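Search stories
Search for... Go

The Pink Box

2020-03-29

Still sorting. Table first, the suitcase after. That was the deal I made with myself at seven this morning and it was now past two and I was still on the table.

The room on the fourth floor of the Girkel building had come with a rule sheet. No cooking after ten. No shoes on the landing. Tenants leaving must leave it bare, and bare was underlined. So, bare. I had the key until six. After six the key went through the slot downstairs and the deposit came back, 900, or it didn't.

I needed it to come back.

My sister on the phone, on speaker, propped against the wall. She had been on for an hour. She was peeling something, I could hear it going into a bowl. She wasn't helping so much as keeping me company and disagreeing.

"What's left," she said.

"Snacks. The orange drink. A bag of cardboard."

"Why is there a bag of cardboard."

"From the shelf dividers. It's good cardboard."

"It's cardboard."

I let that one go. There were two piles on the floor, take and leave, and a third pile that I was not calling a pile. The third one was growing. Chargers to phones we didn't own any more. A Grando catalog with one page folded down, a lamp, I could not remember wanting the lamp. Candle stubs. One glove.

Then the sweets. I'd been putting off the sweets.

She had mailed them in November, a whole parcel, because I'd said on the phone that the shop down the road was small and sad. It was small. I'd said sad to have something to say. And a week later, this parcel, so much tape on it I had to use the bread knife. I ate my way through it over the winter, standing up mostly, at the window, coat on. All but one thing. Pink, long, still in its plastic. I never opened it. I kept thinking there'd be a night for it, somebody over, plates.

There wasn't a night. Then there weren't going to be any nights for anybody for a while, that got clear pretty quick.
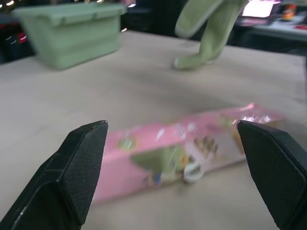
You kept it all this time and didn't eat it, my sister said, you're going to carry it back across the country to the person who bought it, do you hear how that sounds?

I heard how it sounded.

"I'm not carrying it back. I'm deciding."

"Decide faster. The bus is at eight."

"I know when the bus is."

"Do you have the ticket?"

I did have the ticket. It was in my coat. I went and touched the coat to be sure, and it was in there, and under it the other thing, the letter from Ranjbar. Ranjbar was the firm. Two lines, very polite, the position is paused. Paused! Like I'd sat down on a remote. I'd read it so many times the fold had gone soft and I hadn't told her. She thought I was coming home early because of everything. Which I was. It was also because of the letter.

I put it back in the pocket. Behind the ticket this time.

"What are you doing," she said. "You've gone quiet."

"Wiping the table."

So then I had to wipe the table. It had gray smudges on it that I'd stopped seeing months ago and now couldn't stop seeing. Spit, sleeve, then the green towel like a normal person. They lightened. They did not go. I wondered how much of 900 a smudge was worth. I wondered who came up and looked, if they brought a flashlight, if they ran a finger along things.

It was a good table, is the thing. I'd eaten on it and ironed on it and one night, fever, I had put my cheek on it because it was the coldest thing in the room. I wrote the whole Emeck proposal on it. Three weeks, start to finish, and they liked it, they said so, there was going to be a meeting. The meeting was going to be in a room with a view of the river. I'd bought tights.

"Are you taking the towel?" she said.

"It's half of the set."

"Where's the other half?"

"You have it. You gave me one and kept one."

Quiet for a second. The peeling stopped.

"I did, didn't I," she said.

"You said it was so neither of us could have a full set without the other one."

"I said that? I was being cheap."

"You were being cheap and you said that."

She laughed, and then I did, and it went on longer than it was worth, and when it stopped the room was very plain all of a sudden. Pipes. Someone's TV through the floor, a man reading out numbers. I turned the tap on so as not to hear which numbers.

Take pile. Green towel, take. When it was dry, if it got dry. I hung it over the edge of the table and left it.

The bin next. Pale green, plastic, I'd bought it the first week for vegetables, big plans, I was going to be a person with vegetables. It had held potatoes one time. Mostly it held mail. I tipped everything out of it and went through the lot on my knees: bus times, a menu, the bill for the heating, 311 something and paid, thank god paid. A birthday card I'd written and not sent. Hers. I hadn't had a stamp and then I'd had a stamp and it was too late to be anything but embarrassing.

"I found your birthday card," I said.

"From who?"

"From me."

"What does it say?"

"It says happy birthday."

"Well, bring that."

I put it in the take pile. Then got up, took it off the take pile, and put it in my coat with the ticket and the letter. It was getting thick in there.

By four I'd done the drawers, the shelf, under the bed. Under the bed was bad, I won't go into it. I had the suitcase open on the mattress and it was already full, and I hadn't started on the table things, which were supposed to be first. I took out the boots. Put on the boots. Now my feet were hot but there was a corner free.

"Read me what's on the table," she said. "Just the table. Go." 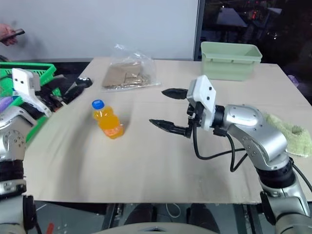

I told her. The drink, the bag of cardboard, the bin, the towel. Not much when I said it out loud. A whole winter and it came to that, and I'd been walking circles around it since the morning like it was a piano.

"Drink the drink," she said.

"I don't want it."

"Then it's for the bus. The bin stays."

"Bare means bare. I can't leave the bin."

"Put it out on the landing with a note. Somebody in that building has potatoes."

That was a good idea and I was annoyed by it. I found a pen. I wrote FREE on the back of the menu, then CLEAN, then crossed out clean and went and washed it, then wrote clean again underneath. The cardboard I put in the bin too, bag and all. She was right about the cardboard. I didn't tell her so.

Out on the landing, boots on, breaking the shoe rule with about two hours left on the place. The light out there was on a timer and you had to be quick. I set the bin down by the stairs. Stood there. It clicked off.

I could hear her from the landing, small, talking to the wall. Hello? Are you there? Did you go?

"I'm here," I said, coming back in. "I was doing the bin."

"You can't just walk off."

"I was ten steps away."

"Well I can't see that from here, can I."

And there was something in how she said it, so I sat down. On the floor, back against the bed, phone in my lap now. I took her off speaker. I don't know why. There was only me to hear it.

"They paused the job," I said.

Nothing. Then, "When?"

"Nine days ago."

"Nine days."

"I was going to say it when I got there."

"I made up the bed for you like you were visiting," she said. "I put out the small towels. If I'd known you were staying I'd have cleared the closet."

"I don't need the closet."

"You've got a suitcase and a winter coat, you need the closet. I'll do it tonight. Hang on, I'm writing it down. Closet." And she was, I could hear the pen. Just like that. Nine days I'd been carrying that around, and it went on a list between, I don't know, onions and something.

My nose was running. I used my sleeve, the same sleeve as the table.

"Now," she said. "The pink one."

I reached up and got it. It was lighter than I remembered. I turned it over to look for a date and the light from the window kept sliding across the plastic so I couldn't read a thing, and I'm not sure I was trying that hard.

"I could open it now," I said. "I'm hungry enough."

"Don't you dare."

"You just said..."

"I said it sounded stupid. I didn't say don't do it. Bring it here and we'll have it off plates."

So I took out the second sweater. I put on the second sweater, over the first one, and then the coat wouldn't button. The box went in where the sweater had been, flat along the side, and the towel went around it, still damp, I didn't care. The suitcase shut on the third go with my knee on it.

Twenty past five. I swept. I did the smudges one more time.

"Window," she said.

I shut the window.

"Gas."

"It's electric."

"Ticket."

I touched the coat. "Ticket," I said, and I picked up the drink and went to find the key.

More stories like this
The Lamp on Page Forty
Stairs, Then More Stairs
A Coat for Two People
What the Downstairs TV Said
Potatoes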